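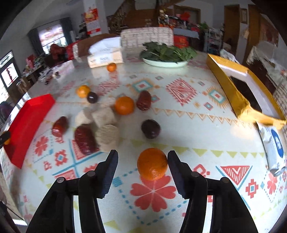
Snack table, shared dining room, Harnlow House. Fruit, cakes and packets out on the cloth.

Monthly walk-round: food tables and dining room
Done by: Elango Kartha
Copy to: Nikau Waaka (kitchen), Đạt Doãn (front office)
Month: June
Sheet no. 207

Marks used: OK / FIX / WATCH

1. Cloth lies flat, no trip edge — OK
It's the printed one with the big red flowers and the striped triangles, and I must say I am very fond of it. With a pattern this busy, though, crumbs and sticky spots hide well, so please run your hand over it when you wipe down and don't trust your eyes.

2. Loose fruit — WATCH
Oranges and a couple of dark plums sitting straight on the cloth. A bowl, please! The smallest oranges roll if you so much as lean on the table, and I have chased enough of them under chairs in my years here to feel strongly about it. Wash everything before it comes out, oranges too, as people peel them and then go right on eating with the same fingers.

3. Unwrapped cakes and sweets — FIX
The pale round cakes and the dark red rolls are out with no plate under them. I know it looks generous and homey that way, and I'd never want us to lose that, but they need a plate and a cover. Tongs are in the second drawer. Nikau, if the tongs have wandered off again, let me know and I'll get more.

4. Labels and allergens — FIX
Keep the boxes and wrappers with the food until it's gone, so anybody with a nut or wheat allergy can read what they're getting. Once a cake is out of its box and mixed in with others there is no telling, and I couldn't say myself what was in the red ones. A little folded card in front of each kind would do very nicely.

5. Open boxes — WATCH
One gold-and-white box is standing open on the right side of the table. Close it between visits. The long red box is sitting at an angle toward the front edge, so push it back a hand's width, especially when the little ones are here on Saturday.

6. Greens — WATCH
There's a plate heaped with leafy greens toward the back. They look lovely. Same rule as always: wash, drain, cover, and back in the fridge if lunch is running late.

7. Tissues within reach — OK
Box on the table. Spare ones are on the shelf by the office, and Đạt has the key.

8. Chairs and walkways — WATCH
Bags go on the hooks, please, and that includes the red one back by the chairs. I've asked before and I will cheerfully ask again, having caught my own foot in a strap last winter.

9. Window and curtain — OK
Dark curtain is clear of the glass. Fruit shouldn't be left out through a sunny afternoon, so draw it if the table is staying set.

10. Picture and banner fixings — OK
Gave the framed picture a gentle tug and it's firm. The banner on the white column is holding too.

To do before the next round: bowl for the fruit, plates and covers for the cakes, cards for allergens. Karthikeyan Murthy has kindly offered to print the cards. Any questions, I'm on extension 80 most mornings, or just come find me in the kitchen.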